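Wornel 3 fixes the grip, keeps the opinions

Briem has released version 3 of Wornel, its tracking software for hand-held grippers. The changelog lists 30 fixes, one described only as "left is now left."

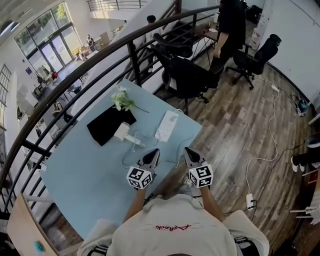
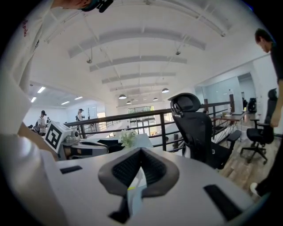 Marker patterns and grippers, on the mezzanine.

By Kári Norðdahl | 13/01/2019

The planner now replays a two-handed path without crossing its own wrists. Aoi Ebihara, who wrote most of it, calls this "overdue." The error log has shrunk to 515 lines, which she has read.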